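Netell Refuse Sacks and Bin Liners – Black, 45 Litre
Sold by Hayes Cleaning Supplies
Pack: 20 sacks per roll
Order in: single rolls or boxes of 54 rolls

General-purpose black sack for offices, classrooms, waiting rooms and the home. Suitable for paper, packaging, tissues and other light, dry waste.
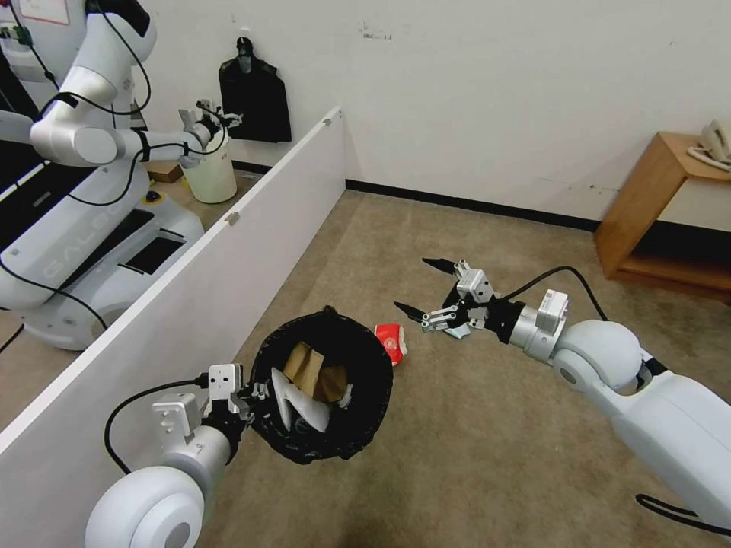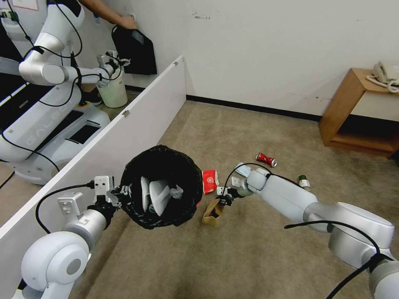

Black bags open, with light rubbish inside.

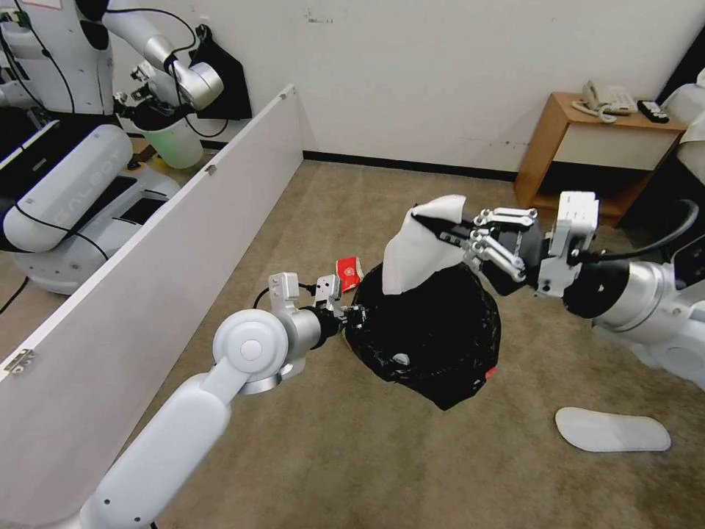

Specification
Colour: black
Finish: smooth, slight shine
Seal: flat across the base
Closure: none (tie the neck, or order Ratex ties separately)
Supplied on a perforated roll, no core
Storage: dry, out of direct sunlight

Choosing a size
Measure round the outside of the bin at its widest point and halve the figure. The sack should be a little wider than that when laid flat. For height, allow enough to fold over the rim and hang down the outside. A sack that only just reaches the top will slip in once there is any weight in it.

The 45 litre size is intended for round and square floor bins. For desk bins use the Netell Small. For wheeled bins and garden waste use the Fluvar Heavy, a thicker sack sold on its own page.

Fitting
Tear one sack from the roll and rub the top edge between finger and thumb until it parts. Shake it open, drop it into the bin and press the base down by hand. Fold the spare length over the rim.

Not suitable for
Broken glass, hot ash, liquids, clinical waste or rubble. Keep away from babies and small children – risk of suffocation.

Delivery
Orders placed before 2 pm leave the warehouse the same working day. Single rolls go by post. Full boxes go by carrier and need someone in to sign. The warehouse is closed for stocktaking for 2 days each May.

Returns
Unopened rolls and boxes only. Write to Vija Jõgi in customer orders with your order number.

Trade accounts
Schools, landlords and cleaning firms can ask Darius Venckus for the trade price list. Mixed boxes of Netell and Fluvar sacks are available to account holders only.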